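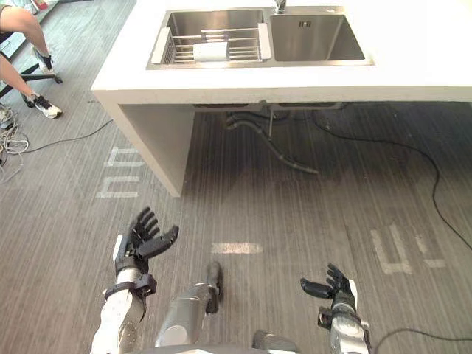

In defence of the double sink

06/09/2018
By Sabina Kubíček
4 min read

I have been told, more than once and by people I like, that a double sink is a waste of a good worktop. Get one big basin, they say, you've got a dishwasher, what do you need two for? Well, I need two because I cook! And because the dishwasher is always either full of clean things I haven't put away or full of dirty things I haven't switched on.

When we redid our kitchen the chap from Kombridge tried very hard to sell us one enormous basin, deep enough to bath a spaniel. It was lovely, I'll give him that. But where does the colander go when the frying pan is soaking? With two basins you've got a dirty side and a clean side, and nobody has to fish a lettuce out of yesterday's gravy.

My favourite bit, though, is the rack that sits over one basin. I grew up with a plastic drainer that lived on the worktop in its own private puddle (my mother put a tea towel under it, and then another tea towel under that). A plain metal rack across the sink drips straight down where water is meant to go. You can rinse berries on it, or park the sponge there, and when people come round it goes in a cupboard. I've had mine two years and it has never once smelt of pond.

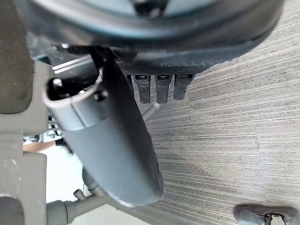
Then there's the question of where the sink should be, and this is where I fall out with my friend Přemysl Kadlec. He wants his against the wall under a window, so he can look at his pear tree. I want mine in the island, facing the room. Washing up is dull and I'd like company while I do it, please. Somebody on a stool with a cup of tea, telling me about their awful boss, gets me through a roasting tin faster than any pear tree.

He does have a point about pipes. If your island is open underneath then everyone sees the plumbing, and they can see the bucket and the spare bin bags as well if that's where you keep them. I quite like it open. When the waste started leaking last October I spotted it straight away, and the new washer took me 40 minutes, most of it spent looking for the torch.

So keep your big basin if you're happy with it. I'm hanging on to my two.

Recent
Tasta: is a pasta pan worth the cupboard space?
Living with open shelves
What I keep by the cooker, and what I've moved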